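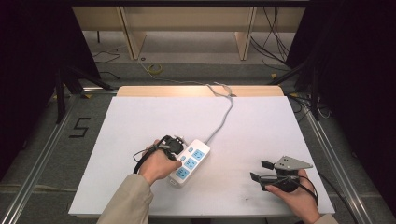 Re: [chores-list] so can they do the dishes yet or what

Aitana Goicoechea wrote:

> I keep seeing clips of machines folding towels and I want to
> know how much of it to believe. My sister runs the packing
> floor at Herrero and her boss is already asking which jobs
> could go to a robot next year. I told her none of them, but
> I said it with more confidence than I have. What is the
> dullest, plainest job that one of these things can do today,
> start to finish, with no one standing next to it?
>
> Also, does anyone know why so many people are working on
> plugs and cords? It seems like a small thing to be stuck on.

Aitana, I love this question and I've been typing up an answer in my head since lunch, so forgive the length.

Short version for your sister: picking up one known box and putting it on one known shelf, yes, all day long. Packing mixed orders with tissue paper and a tape gun, no. There is a lot of ground between those two and it's moving fast (faster than I thought it would when I joined this list!), but I wouldn't plan next year's staffing on it.

Now the cords, which is my favorite part. Think about what you do when you move a power strip on a table. You hold the body with one hand, the cord tugs back because it's hung up on something at the far edge, you feel that tug and give it some slack without thinking about it. Then you turn the strip so the sockets face you, and you press down with one hand while the other pushes a plug in. Every bit of that is hard for a machine. The strip is stiff and the cord is floppy. White plastic on a white table is miserable for a lot of vision software. The plug has to go in straight, and if it's a couple of millimeters off you can't just push harder.

And it needs two hands! People forget this. Try plugging something into a loose power strip one-handed and watch it skate across the table. So one gripper has to pin the thing down and the other has to do the fine work, and they have to agree on how hard to push. That's why I don't think it's a small thing to be stuck on. If you can do cords and plugs, you're a good part of the way to drawstring bags, phone chargers, hoses, shoelaces, and half of what's on your sister's benches.

The way a lot of groups go at it now is to have a person do the job by hand, holding the same sort of gripper the robot will have, and record it over and over. I tried this myself in August at Lundness, where a friend let me have an afternoon on their setup. It's a very odd feeling. Your hands know exactly what to do and the grippers turn you into a toddler. I did 34 tries at getting a plug into a strip, and I'd call maybe the last third of them respectable. My forearms were sore for two days. But you learn so much about the job! I had no idea how much I use the side of my thumb.

They told me that 200 good recordings gets them a robot that can do one strip in one position on one table. Turn the strip the other way around and it goes to pieces, so they record it at other angles, with the cord coming off a different side, and so on. With 285 it was managing the angled ones too, most of the time. I watched it go and it was slow, and it missed, and then it backed off a little and tried again by itself and got it. I made a noise. The friend laughed at me.

The thing I'd tell Herrero to ask any vendor is what happens after a miss. The Briltlow people had a demo last year where the arm put away a whole rack of cups, lovely to watch, and then one cup was upside down and the arm just squeezed air for the rest of the run. Undov's does better on that, from what I've seen, but I've only seen it with cups and not with anything soft.

So, dullest job with no one standing by: I'd still say boxes on shelves, or vacuuming, which we've all stopped counting as a robot chore for some reason. Dishes, not from a real sink with a real pan soaking in it. Towels, yes, if you have 140 identical towels and nowhere to be.

Does your sister have anything on her floor that comes with a cord attached? If she's willing to write down how the packers handle it, step by step, I'd really like to read it. I can pass it along to Lundness too if she doesn't mind.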